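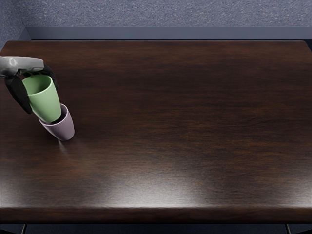
Drimley questions Sesthorpe's reusable cup scheme and asks for the full figures

For immediate release, January

The Drimley Residents' Forum has asked Sesthorpe Town Council to hold back any further money for its reusable cup scheme until the people running it can show that it cuts waste. The Forum says the results published so far don't support the claims made for them.

The scheme, run for the council by the hire firm Julten, lets customers at local cafés borrow a plastic cup for a deposit and hand it back at any shop taking part. It was launched with a promise of "100 per cent reuse". A council leaflet sent to Drimley homes this month repeats that promise and adds that 954 cups are now "in circulation".

The Forum has read the leaflet and the short report behind it, and is not persuaded. "In circulation" turns out to mean handed out. The report does not say how many of the 954 cups have come back, how many have come back more than once, or how many are sitting in kitchen cupboards. A cup that goes home and stays there has replaced one paper cup, and it took a good deal more plastic to make.

The Forum's statement reads: "We would like this scheme to work. Most of us carry our own cups already. But we are being asked to cheer for a number that only tells us how many cups the council has bought and given away. If the return figures are good, it would be easy to print them. They have been left out of the leaflet, the report and the reply to our first letter."

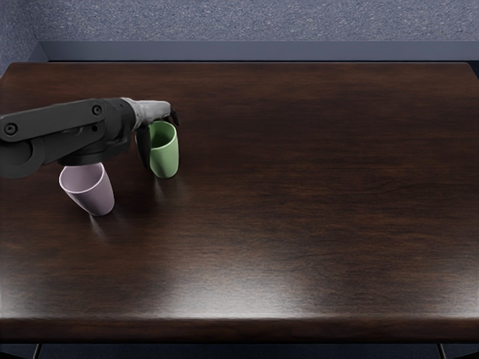 Plastic cups on a table.

The Forum also has doubts about washing. Julten collects used cups and takes them to its depot on the Malabanan estate, a round trip of 20 miles. The report counts the paper cups saved but says nothing about the fuel, hot water or detergent. When the Forum asked about this in writing, it was told that the van "would be on the road anyway". No delivery record was offered to back this up.

Then there is the matter of the cafés. The leaflet says that local businesses have "embraced" the scheme. Café owners who spoke to the Forum were less warm. They said the cups don't stack well with their own, that the deposit slows the queue in the morning, and that customers from outside the town often refuse it. One had stopped offering the cups before Christmas and was surprised to find the shop still on the list.

The Forum notes that a discount for people who bring their own cup was suggested at the start. It would need no depot, no van and no deposit. The council said at the time that it would "look at all options", and the Forum has not been able to find any sign that it looked at this one.

The Forum is asking the council to publish:

The number of cups returned in each month of the scheme
The average number of times each cup has been used
The full cost of collection and washing, including the van
An up-to-date list of the cafés still taking part

It is also asking that the words "100 per cent reuse" be taken off all leaflets and posters until there is something to support them.

The council's next spending meeting will consider whether to extend the scheme to the railway station and the leisure centre. The Forum will attend and has asked for time to speak. Residents can read its letters and the council's replies at the Drimley library desk during opening hours.

Ends

Notes to editors

The Drimley Residents' Forum is an independent group open to anyone living in the Drimley part of Sesthorpe. It takes no money from the council or from any cup supplier.

Copies of the Forum's letters are available on request from its press desk.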